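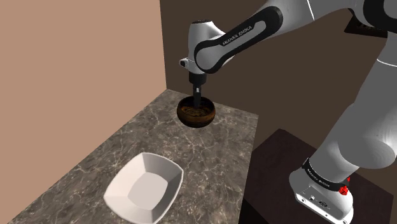 Participants wanted: household task assessment

Posted in June by Fiachra Lenihan
4 comments | 11 shares

Idside is recruiting 70 adults to judge whether robot arms can yet do ordinary kitchen chores. You will watch 130 short simulated trials — moving items between bowls, clearing a worktop — and mark each as pass, fail or unclear. Sessions last 75 minutes at our Lilurton office. No technical background needed. Normal or corrected eyesight required. Apply to Fiachra Lenihan, quoting ref. 294.

Related
Shelf stacking trial, Sakent
Test technician, Cirillo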